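Projects > Year 2 Business > Kirkstead group
Brief | Reports | Marks

What do people buy by accident?

We asked 111 shoppers at Kirkstead what they had meant to buy, then looked at their receipts. The two lists were barely related. One man came in for a stamp and spent 1210 pence, mostly on gel pens. 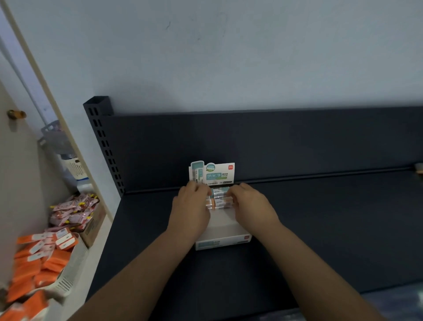
Impulse buying is hard to study, as shoppers deny doing it. Small, cheap goods did best in our survey, and erasers in a white cardboard display box on a shelf are a fair case: no one writes them on a list. We own 3 each now.

Contact | Back to top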